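Darneck Demo Pack – simulated kitchen and cabinet tasks for arm learning

By the Birneck product desk, 2026-07-03

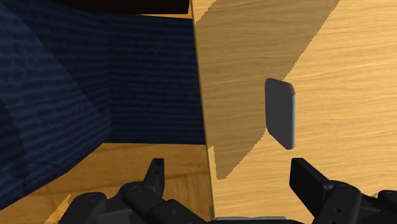
Darneck is our set of ready-made demos for training arm policies. All rendered, wrist view included. Cabinet doors, drawers, lids. Each task comes with 100 demos, teleoperated in sim by a person, then replayed and checked before they go in the pack.

What you get:
- 17 tasks, 9 room layouts
- wrist view plus two fixed views
- joint positions, gripper opening, time stamps
- randomized light, wood grain and handle shape
- a short text instruction per demo

Failed tries are kept in a seperate folder. Some people want them – don't mix them in by accident.

Loader works with Xenos out of the box. Other trainers, use the export script, takes almost 3 hours for the full pack on a plain desktop. Shadows have hard stepped edges at the low render setting, re-render on high if that matters to you.

Licence: per lab, not per seat. Updates free until March. Stestham add-on (drawers only) sold on it's own.

Comments

gripperfan: Are the drawer demos in Stestham the same ones or new?

Birneck desk: New ones. No overlap.

mk_lab: export script choked on a path with spaces, renamed the folder and fine after

We use cookies to keep your cart and remember your settings. Accept / Manage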